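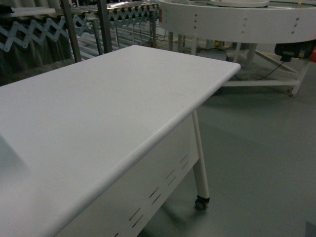

White cart in the foreground, with the extendable roller conveyor and the turntable behind it.

Gripper and camera trials at Drutstead, February

This page covers the second round of trials in the Drutstead hall. We compared two grippers, the Skesta two-finger and the Totero suction cup, on the same arm and with the same head camera. The controller was a Matos unit for the whole round. Dymphna Geraghty planned the runs and kept the log.

The cart
The top is matte white and plain, with a rounded front edge. Slots run in rows across the front panel. We set the head camera's exposure on this surface first, then left it alone for both grippers. Glare on white was our main problem in the first round.

The conveyor
White scissor linkages on the sides, metal rollers on top. The rollers catch the overhead light, and the depth image had gaps there until we changed the filter settings. Parcels were picked with the rollers stopped.

The turntable
It stands on a white tubular frame, with a black motor or drive unit under the rim. We used it for picks from a moving surface, at the slowest speed only.

Results
Each gripper was given 2,014 picks. The Skesta completed 1,826 of them. The Totero figures are still being checked against the log, as 200 entries were saved under the wrong gripper name. Changing from one gripper to the other took 18 minutes, including calibration.

Soft mailers were hard for the Skesta and will get their own set of runs. The colour settings and the controller file are available from Dymphna.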